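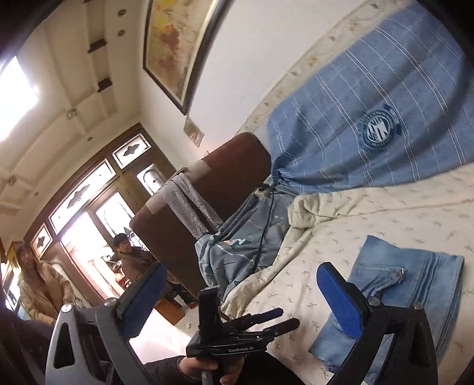 Anyone holding a ticket for the small room will get into the big one, Carbone said, and they will not be asked to pay the difference.

Music News | Concerts | Stostham

Narnura moves April show to Carbone's main hall

December 9, 2019
By Staff

Narnura will play the main hall at Carbone in April instead of the club room downstairs, the Stostham venue announced this week. The change comes after the original show sold out before the general sale had been open an hour.

The club room holds 154 people. The main hall holds 2,252 with the floor seats taken out, and that is how it will be set up for this show. The balcony will stay seated and reserved. The floor will be standing room and first come, first served.

Tickets already bought for the club room are good for the floor. Buyers do not need to trade them in or print new ones, though the old tickets will still show the downstairs entrance on Mill Lane. Everyone should use the front doors. Buyers who would like a balcony seat can swap at the box office and pay the higher price, as long as seats remain. Refunds for those who can't or don't want to come to the bigger show are open until the end of the year.

The new tickets go on sale at noon on the venue's website and at the box office window. There is a limit of four per buyer. Carbone said it would not sell any at the door if the show sells out ahead of time, and that it has no plans for a second night.

The show will be the band's first in Stostham since it finished its second album, "Plumarent," and the first anywhere with the full lineup that made the record. That means six players on stage, with two horns and a pedal steel added to the usual guitar, bass, and drums. For the past year the band has mostly toured as a four-piece and left the horn parts out or handed them to the guitar.

"Plumarent" was recorded over the summer in a rented house outside town and mixed in the fall. It runs longer than the first album and moves slower. Most of the songs are built on acoustic guitar and brushed drums, and the horns come in late. The exception is the title track, which closes the first side and is the loudest thing the band has put on tape. A short version of it has been getting airplay on college stations since last month, and two more songs are due out before the album.

The band is putting the album out itself. The first pressing will be 3,000 copies on black vinyl, with a smaller number of CDs. A download comes with either one. Copies will be on the merchandise table in April before they reach stores, and people who order ahead can choose to pick theirs up at the show and skip the shipping charge. The band asked that those orders be collected before the music starts, as the table will be short of help afterward.

In a note to its mailing list, Narnura wrote that it had booked the club room on purpose and had gone back and forth over leaving it. The band played its first paid show there, opening a bill of three, and had wanted to try the new songs in a room it knew. "We thought we were being realistic," the note said. It went on to say that the set would stay the same in the larger hall and that the quiet songs would stay quiet.

That set is planned as the whole of "Plumarent," played in order, followed by older songs. At a closed run-through last month it came to 86 minutes with no encore. The band has not said which of the older songs will make it in, but the note did say that the long version of "Ferry Road" was "probably retired." A few readers of the list have already written back to argue about it.

There will be one opening act, to be named after the holidays. Carbone said it would come from Stostham or close by. Doors open at 7, the opener goes on at 8, and the headline set begins at 9. The hall has an 11 o'clock curfew, which was put in place two years ago when the apartments behind the loading dock were finished. The club room, which is below street level, is not covered by it.

Carbone has moved shows upstairs before, but usually to the mid-sized theater on the second floor. That room is booked on the same night for a dance school recital. The recital is not affected, and the two events will use separate entrances and separate lobbies. Concertgoers are asked to keep out of the side stairwell, which will be used by the dancers and their families until 9.

The venue spent part of last winter working on the sound in the main hall. Heavy curtains were hung along the rear wall, and the speakers over the floor were replaced. Before that, concerts with drums tended to sound muddy under the balcony, and regulars learned to stand well forward of it. The spring season will be the first full one with the new setup. Carbone has also added a second bar on the balcony level and moved the coat check out of the main lobby, where the line used to run into the line for the doors.

All ages will be admitted to the April show. The club room date had been limited to those 21 and older under the downstairs liquor license. Anyone under 16 will need to come with an adult, and wristbands will be given out at the door to those old enough to drink. Bags larger than a small backpack are not allowed in the hall and can't be left at the coat check.

Wheelchair spaces are on a raised platform at the left side of the floor and in the first row of the balcony. They are held back from the online sale and can be booked by phone or at the box office window, along with one companion ticket each. The platform has its own way in from the lobby by ramp. Club room buyers who had arranged access for the downstairs date will be called by the box office before the end of the month to set up new places.

Parking is available in the city lot across from the front doors and in the garage by the library. The garage closes its gates at midnight. The last bus toward the east side of Stostham leaves the stop at the corner shortly after the curfew, and the venue has asked the bus company whether it can be held a few minutes that night. It had not received an answer by the time of the announcement.

The downstairs date will not go to waste. Carbone plans to keep the club room open for a free listening hour before the concert, with records picked by the band played over the house system. There will be no live music down there and no ticket is needed, but the room will fill up at its usual limit and people will be let in as others leave. It closes when the opener starts upstairs.

The rest of Narnura's spring dates are unchanged. The band has a short run of club shows leading up to the Stostham concert, all as a four-piece, and then plans to take most of May off. Summer festival dates have been offered and are still being worked out. The band's note said it would rather bring all six players to a few of them than four players to all of them.

Carbone's full spring calendar will be posted in January. The venue said it expects a busier season than last year's in the main hall, with more standing shows and fewer touring musicals. The jazz series in the club room will carry on as before, and the open stage night moves to the first week of each month.

Balcony seats for Narnura will cost more than the floor, and both carry the venue's normal service charge when bought online. There is no charge at the box office window, which is open from noon to 6 and until 9 on nights when there is a show.

Get concert news in your inbox. Sign up for our weekly music newsletter. By signing up you agree to our terms of use and privacy policy. You can unsubscribe at any time.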